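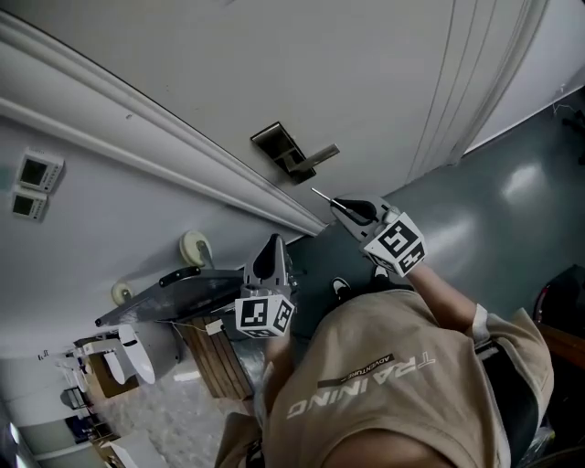 One reader from the Wollen club wrote in to ask whether the door exercise has to come before the drawer one. It doesn't, but most groups at Trollton find a lever handle easier to start with.

Door exercise, handheld grippers

You need two grippers with their marker cubes fitted, a door with a lever handle and enough free floor to step back.

1. Check the cubes. A marker with a bent corner or a smudge should be reprinted.

2. Start a new session in Sfeir and set the exposure to 2000. If the floor is shiny, try a lower value.

3. Stand about 50 cm from the door with both grippers raised and hold still until the tracker picks them up.

4. Bring one tip to the lever, press down and pull. Keep the other gripper in view – tracking drops out when a cube goes behind your arm.

5. Close the door the same way and go back to the start position.

Save each run under your team number. The Brurnesex teams recorded 145 runs last term, and the shared folder now holds 3465. Delete any run where you touched the handle with your fingers.

The drawer exercise uses the same settings, apart from the starting distance.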